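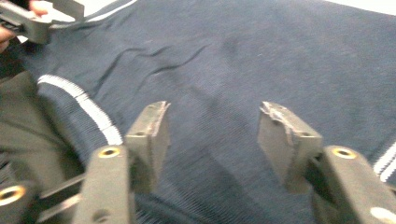

Chapter 4
Why Knitted Cloth Stretches

Pull at the hem of whatever jumper you've got on. Go on, I'll wait. It gives, doesn't it? Now try the same thing with a shirt cuff or a tea towel and you'll hardly get anywhere, even if the yarn in both is plain cotton. I spent my first year at Gillier thinking stretch came from the fibre (elastic, basically), and I was wrong for most of it.

The secret is the loop. In a woven cloth the threads run almost straight, over and under each other, so there's very little slack to pull out. In a knit, one long yarn bends back and forth through the row before it, and every bend is a bit of spare length waiting to be used. Tug sideways and the loops flatten and widen. Let go and they try to spring back, with more or less success depending on the yarn.

Ribbing goes a step further. Columns of plain and purl stitches take turns, the fabric pulls itself in like a tiny concertina, and you get far more width than you'd guess. Collars and cuffs are the obvious places for it.

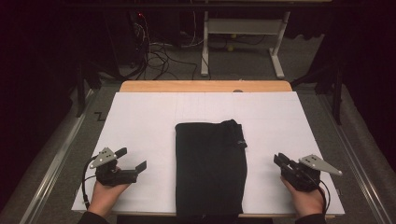

Yasir Hayat read a draft of this chapter and wrote in the margin that I'd made rib sound perfect, when a heavy one left on a hanger will grow at the shoulders all by itself. Fair enough! Weight pulls on loops just as your fingers do, only for longer, and we'll get to that under "Recovery".

Before then, we'll compare two samples from the Barum mill, numbers 404 and 408. Same yarn, same machine, different stitch, and when I first handled them I'd have sworn they were different fibres. Keep a ruler handy, and an old sock you don't mind ruining.

4.1 Reading a single loop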